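Oda 4 - Bimanual Perception and Planning Software

Equipment catalog / Software / Control and planning
Last checked 8/23/19

Oda is a control, perception and planning package from Grostico for two-arm cells that handle clothing and other soft goods. Our shop has listed every version so far, and we've been let down by some of them. The notes on this page come from our own bench time. Grostico's brochure says the software "understands fabric." It segments fabric, proposes grasp points, checks them against the reach of both arms and writes a motion plan. Whether you call that understanding is up to you.

What you get in the base license:
- Segmentation module (color and depth)
- Grasp proposal module, parallel grippers only
- Two-arm planner with collision checking
- Cell editor and log viewer
- Drivers for up to 4 cameras

Segmentation is where cloth packages usually fall apart. Most vendors demo on a plain white table with one towel. Two garments lying on top of each other in front of a busy print are a harder test, and a fairer one.
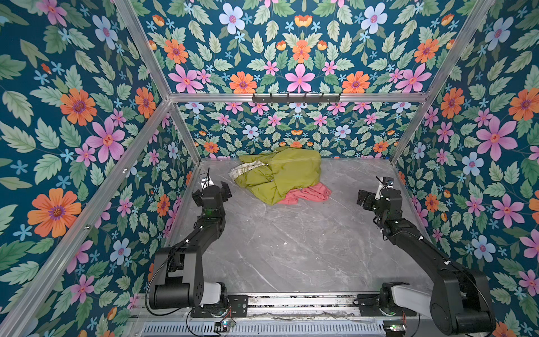
Wadelska wrote to us that they would pay for better edges between touching garments long before they paid for a faster planner, and that in their cell the mask bled from one shirt into the next whenever the colors were close. We agree with the complaint. Oda 4 does well with strong color differences and gets shaky when two pieces share a shade. Grostico says a fix is planned for September. We'll believe it when it installs.

The planner is the better half of the product. It treats the arms as one system, so you don't have to write your own rules for who goes first. Plans come back in 2 seconds on the computer we list as the minimum. With both arms sent to the same small heap it gets cautious, and will sometimes park one arm and do everything with the other. You can turn that off in the settings. The setting is badly named (it's under "courtesy"). 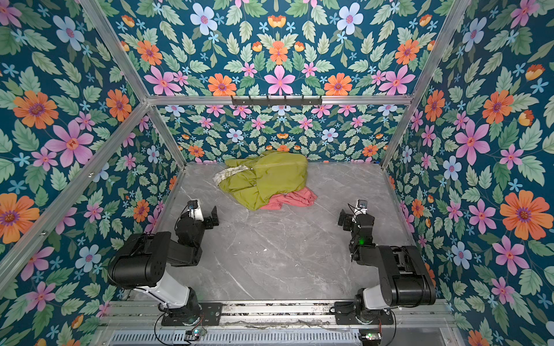
Two-arm cell with a mixed garment pile, both wrist cameras fitted.

Grasp proposals are scored from 0 to 1, and the score tells you less than you'd hope. We have watched high scores slide off a hem and low ones hold. Treat it as a sorting order. Prukham, the add-on that rescores grasps from the wrist view, is sold separately and should have been in the base license.
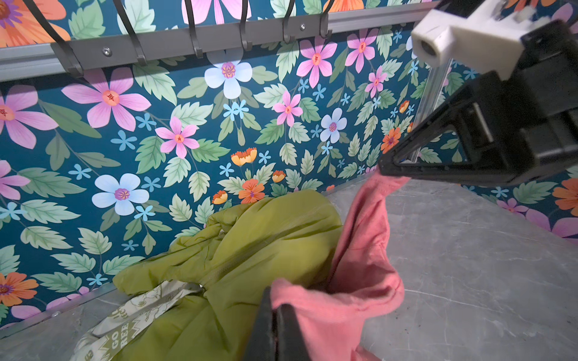
Rescoring in Prukham works from whatever the wrist camera can see at close range, and that view gets crowded fast. A pink garment pinched in the gripper, partly over a puffy green jacket, with a printed bag tucked under the jacket, gives the module three layers to separate and very little bare floor for reference. Quilting makes it worse - every ridge looks like an edge. Ask for a trial on your own laundry before you buy.

Requirements and terms
Frame rate, wrist cameras: 60 per second recommended
License: 18 months, per cell
Updates: included during the license term
Operating system: Linux only
Prukham add-on: separate license, same term

Not included: arms, grippers, cameras, mounting hardware, calibration target.

Trial licenses are available on request. They run the full planner but won't export logs, so take your notes by hand.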